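Threads › Travel › Posts by Samira Awad

Search posts, people, places

1/ Okay, a few of you asked how the Terkstead trip went, so settle in with a cuppa. Short version: gorgeous town, terrible ferry, would go back tomorrow.

34 likes · 3 replies

2/ Getting there. You fly into the regional airport, which has one baggage carousel and one bloke running it, then it's a bus to the wharf. The bus timetable online is for summer. I went in June. You can guess how long I stood there in my puffer jacket!

3/ The ferry is run by an outfit called Pelletier and they're lovely people, but the crossing is rough as guts. Three hours of it. Hussam Mansour (travel buddy, iron stomach) ate a meat pie in the second hour and I've only just forgiven him.

51 likes · 7 replies

4/ The old customs house has 1783 carved over the door and it's worth the walk up the hill. Entry is by donation. The lady on the desk will tell you about the smuggling if you look even slightly interested, and I did, so that was my whole morning gone – loved it.

5/ Where we stayed: a self-contained unit two streets back from the harbour, booked through Pristimar. I'd go for a unit over the pub rooms any day in a town this size. The pub kitchen shuts at 7 and after that your options are chips or toast. 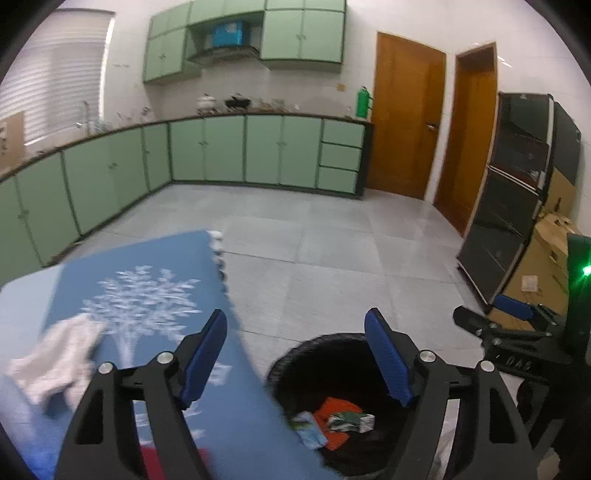
6/ Self-catering in Terkstead is dead easy if you shop before the grocer closes at lunch (he does reopen, just at no hour I could ever predict). We cooked most nights, fish off the wharf and whatever veg looked perky. A kitchen with a decent run of cupboards matters more to me than a view these days, and give me pale green ones with a dark benchtop and I'm already browsing local real estate. Check the rubbish rules wherever you book too, as ours wanted food scraps kept separate and I got it wrong on the first night.

28 likes

7/ Money stuff. Bring cash! The card machine at the bakery was down the whole week, and the only ATM is inside the hardware shop, so it keeps hardware shop hours.

8/ Best thing we did was the headland track with Gualtiero Monti, who guides small groups in the mornings. He stops for every single bird. I didn't think I cared about birds and now I own a bird book, so make of that what you will.

63 likes · 12 replies

9/ Skip: the harbour cruise. It's the same water you've just crossed on the ferry, only slower and with a commentary tape.

10/ Someone asked about kids. The beach on the north side is sheltered and there's a playground near the toilets. I wouldn't take littlies on the headland track though – no railing on the last bit.

11/ I'll post the bus times I scribbled down once I find the notebook. Pretty sure it's in Hussam's car.

19 likes · 5 shares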